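The Octopus

Clivcombe, May, half past six in the morning. Margareta had the door open before the kettle was on. 439 was the number on the kitchen unit, painted by somebody in a rush, the 9 nearly a g.

She wanted the spoons hung before Jaruwan got in. That was all. Hang the spoons, wipe the table, say nothing about the argument.

The argument was over the stand. Jaruwan had bought it at Bindetti, 68 dollars, for a thing with an octopus on top. An octopus! Margareta had said a drawer would do. A drawer had done for her mother.

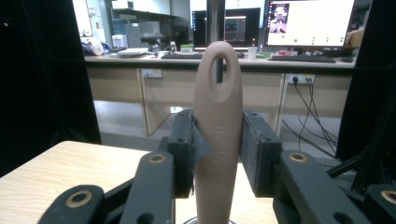
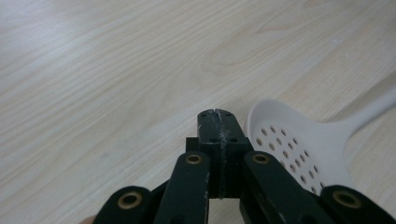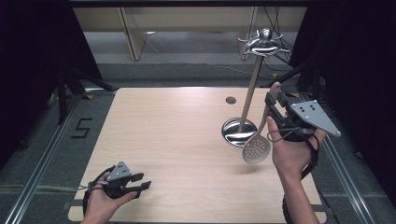
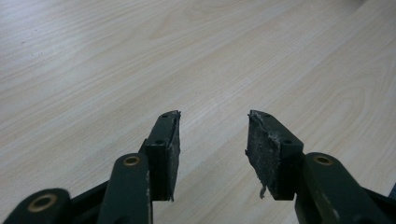 Footsteps on the stairs. Too early.

"You're touching it," said Jaruwan. Coat on, hair wet, bag from the Han bakery under one arm.

"I'm tidying."

"You said it was ugly."

"It is ugly." Margareta held the skimmer behind her back like a kid. Stupid. Put it on the table. "It's got nice arms."

Jaruwan didnt laugh. Looked at the table, then the stand, then Margareta's slippers. Slippers at work, she had come straight out in them, five blocks.

"Utetti called," Jaruwan said. "Last night. They want me for the summer."

So that was it. Not the 68 dollars. Never had been, probably.

"Will you go?"

"I dont know. Maybe." She tore the bag open down the side. Two rolls, one already bitten. "I bought the stand so you'd have somewhere to hang things. If I wasnt here to find them for you."

The kettle started up. Margareta got the cups, the wrong cups, put them back, got them out agian.

"Which arm does the skimmer go on?" she said.

"Any of them."

"Show me."

Jaruwan took off her coat.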